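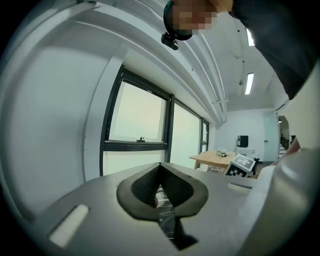

Figure 1. Gripper with a black finger pad, and a person above it.

4. How reviewers use the original

4.1 Material

The reviews come from Vusto, a site where members write about films they have seen in theaters or at home. We chose 11 remakes, each with an original that was still easy to find on disc or by rental when the remake came out. Ueda drew up the first list and Kamata took out the films whose makers had described them as sequels or as new versions of a book. Two cases were argued over. One was a ghost story that kept the title of its original and very little else, and it stayed in. The other was a comedy that followed its original nearly line by line under a new title. It stayed in as well, and we come back to it in section 4.4.

For each remake we took reviews posted during the first month of its release. Reviews made up of a single sentence were dropped, as were those copied from another site. This left almost 1,000 reviews, all of them read in full by two coders. Where the coders disagreed, a third reader (Wada) decided. Most disagreements were over sarcasm.

We also interviewed 83 people who had written at least one of the reviews. The interviews were held by telephone or in the lobby of the theater in Batstead, whichever the person preferred, and the last took place on 22 Jan 2018. People were asked to talk through their own review with the text in front of them.

4.2 Where the original appears

The original was mentioned in 70 percent of the reviews. This is a lower share than we expected, given that all of the remakes had been advertised with the original's name somewhere on the poster or in the trailer. The reviews that left it out were mostly short, and many dealt with a single performer or with the ending.

When the original did appear, it tended to come very early or very late. Reviewers who opened with it often used it to say who they were: someone who grew up with the film, someone who owned it on tape, someone who had never seen it and did not plan to. The film under review might not be named until the second paragraph. Reviewers who kept it for the end used it in a recommendation, usually in the form of advice to stay home and watch the older film. The middle of the review, where plot and acting were dealt with, held fewer comparisons than either end.

Kamata (in an earlier study of newspaper critics) found the opposite order, with comparison spread through the plot summary. Newspaper critics have usually seen the original again before writing. Most of our interviewees had not, and several said they would have felt silly doing it for a review that paid nothing. They worked from memory, and their comparisons were with the parts they remembered: a song, a death, the last shot, a line people used to repeat at school.

4.3 Remembering the original wrongly

Working from memory led to mistakes. We checked every specific claim about an original against the film itself. Some claims were wrong in small ways, such as a scene placed at night that happens in the morning. Others were wrong in ways that carried the argument of the review. Several reviewers of the haunted hotel remake complained that the new version showed its ghost, and that the first had been wise enough to keep it hidden. The first version shows its ghost twice, once for quite a long time.

We do not treat these mistakes as carelessness. In the interviews, people who were told about an error were often interested in it and seldom defended it. Some thought they had mixed up the theatrical version with a cut version shown on television, and in one case this was almost certainly right. Others had run two films together. A reviewer of the submarine remake had praised the original for a storm that belongs to a different picture by the same studio, Murakami, with much of the same cast. He had seen both on one weekend as a boy and had never had cause to separate them.

Aoki has suggested that a remake is always compared with a third film, the one the viewer has put together over the years from the original, its trailer, and other people's talk about it. Our material fits this fairly well, though it fits less well for younger reviewers. Many of them had seen the original only a week or two before, as preparation, and their comparisons were exact and sometimes rather dry. They noted changed names and missing scenes. They were also kinder to the remake overall - a difference we can report but can't explain from the reviews alone.

4.4 The comedy under a new title

The line-by-line comedy was shown at Plurkstead and Batstead for a short run, and its advertising mentioned the original only in small type. Its reviews fall into two groups with hardly anything between them. Reviewers who knew the original wrote about almost nothing else, and a few of them used the word theft. Reviewers who did not know it wrote about a fresh and slightly odd comedy with old-fashioned manners. Both groups picked out the same jokes. The dinner scene, which is copied down to the placing of the chairs, was called lazy by the first group and the best thing in the film by the second.

Three interviewees had posted a review of this film and then learned about the original from the replies. One of them deleted her review and wrote a new one with a lower rating. The other two left theirs up. Asked why, one said he had laughed and saw no reason to take it back. The other had since watched the original and found it too slow.

4.5 Ratings

Vusto asks members to give a rating along with the text. Reviews that mentioned the original gave lower ratings than those that did not, and the gap was present for every remake except the submarine film. Care is needed here. A viewer who is let down by a film may reach for the original as a way of saying so, in which case the mention follows from the low opinion. Sugawara raised this objection to an early draft of the section, and the interviews support her in part: a number of people said they had thought of the original only on the way home, once they had decided the remake was poor. Others said they had thought of it from the opening titles on and could not stop.

The order of these two things cannot be read off a finished review. The diary study in section 5 was set up with this problem in mind, with notes taken before, during the intermission where there was one, and after.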